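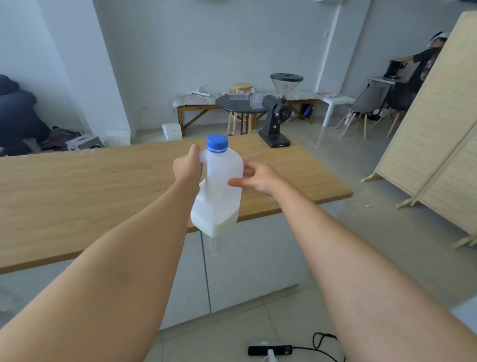 Rapport de projet : Kastari, un jeu de gestion et de survie spatiale
Rédigé par Zulkifli Sitompul, pour le groupe Sendach

1. Le point de départ

Notre groupe de quatre étudiants a choisi de réaliser un jeu vidéo jouable sur ordinateur, avec le moteur libre que nous avions étudié au premier semestre. Le joueur dirige Kastari, une station minière qui a perdu le contact avec sa planète d'origine, Wuisan. Il doit distribuer l'oxygène, l'énergie et la nourriture entre les modules, et décider quels équipages il envoie vers les épaves voisines.

Au commencement, nous voulions faire un jeu de combat entre vaisseaux. Après deux semaines d'essais, les déplacements étaient corrects mais les ennemis restaient très bêtes, et notre professeur nous a conseillé de réduire l'ambition. Nous avons gardé les vaisseaux et supprimé les combats.

2. Le fonctionnement

Une partie dure 78 tours. À chaque tour, le joueur reçoit un rapport de la station, donne ses ordres, puis le programme calcule la consommation. Les événements (panne, maladie, signal inconnu) sont tirés dans un fichier texte qui en contient 194. Nous les avons écrits nous-mêmes, ce qui a pris plus de temps que la programmation. Chaque événement possède une condition, un texte et deux ou trois choix.

La sauvegarde a été la partie la plus difficile. Dans la première version, un équipage parti en mission disparaissait quand on rechargeait la partie. L'erreur venait de l'ordre dans lequel nous lisions les données : les missions étaient créées avant les personnages. Il a fallu réécrire ce module entièrement au mois de mai.

3. Les tests

Nous avons organisé les essais en juin, dans la salle informatique. Au total, 69 parties ont été terminées et enregistrées. Les joueurs ont trouvé le début trop lent et le texte trop petit. Plusieurs n'ont pas compris que l'énergie non utilisée est perdue à la fin du tour. Nous avons donc ajouté une jauge orange et agrandi les caractères.

L'équilibrage n'est pas encore satisfaisant. La serre est trop puissante : si on la construit dès le début, la nourriture ne pose plus de problème jusqu'à la fin. Nous avons doublé son prix, sans grand effet.

4. Ce qui reste à faire

Il manque la musique, ainsi que la fin secrète où la station rejoint Wuisan. La traduction en anglais est commencée. Si je devais refaire ce projet, j'écrirais la sauvegarde en premier et je montrerais le jeu aux joueurs beaucoup plus tôt.

Commentaires (3)

orbite_basse
Bravo à l'équipe. La serre, vous pourriez la faire tomber en panne plus souvent ?

Zulkifli Sitompul
Merci pour l'idée, nous allons essayer avec une panne liée à l'énergie.

mimi.pixel
Est-ce que la version de juin marche sous Linux ?

À lire aussi
Trandura, un jeu de plateforme à deux joueurs
Dessiner des décors en pixels : notes d'atelier
Programmer une sauvegarde simple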